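Chapitre 7
Plier, visser, insérer : où en sont les machines ?

Objectifs du chapitre
Distinguer une tâche répétée d'une tâche maîtrisée.
Comprendre le rôle du contact dans la manipulation.
Savoir lire un taux de réussite.

Demandez autour de vous ce qu'un robot devrait faire en premier à la maison. On vous répondra le linge, la vaisselle, parfois les vitres ! Posez la même question dans un atelier de réparation et la liste change : trier des vis, brancher une nappe, remettre une barrette de mémoire dans son logement. Ces travaux ont un point commun qui va nous occuper pendant tout le chapitre : un adulte les fait presque sans y penser, et une machine y rencontre à peu près toutes les difficultés de la robotique à la fois.

Commençons par le linge. Une chemise posée sur une table peut prendre une infinité de formes, et chaque prise la déforme encore. Le banc d'essai Clulholm, que nous retrouverons à la section 7.3, propose 200 vêtements différents, jetés en tas. Le programme Srour en plie correctement 40 à la suite quand les tissus sont épais et les couleurs unies, puis bute sur une doublure glissante. C'est déjà magnifique, quand on sait d'où l'on part, mais personne ne lui confierait encore la lessive d'une famille.

L'atelier paraît plus facile : les pièces sont rigides, leurs dimensions connues, et l'on peut les caler dans un support. La difficulté se déplace alors vers le contact. Un processeur se pose à plat, dans une seule orientation, sans forcer. Une barrette de mémoire demande au contraire une poussée franche, bien répartie, une fois l'encoche alignée. Une même pince doit donc savoir être délicate puis ferme, et surtout sentir à quel moment passer de l'un à l'autre. C'est là que le sujet devient passionnant !

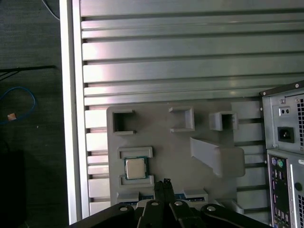
Les élèves ingénieurs du projet Wetitora ont travaillé sur ce genre d'insertions au cours de 2 000 essais. Leur premier programme, guidé par la seule vision, échouait souvent dans le dernier millimètre, celui que les doigts de la pince cachent à la caméra. En ajoutant une mesure d'effort au poignet (capteur Proren, section 7.4), ils ont pu reprendre le même geste avec jusqu'à 700 corrections par seconde. Les échecs restants venaient presque tous d'une pièce mal saisie dès le départ.

Alors, les machines savent-elles faire ces corvées ? Certaines, oui, dans un poste bien préparé, et leur nombre augmente vite. La section 7.1 reprend la question depuis le début, avec la saisie d'un objet isolé.

Avant de poursuivre
Choisissez un geste que vous faites chaque matin et notez les moments où vous cessez de regarder vos mains. Gardez cette liste, elle servira à la section 7.2.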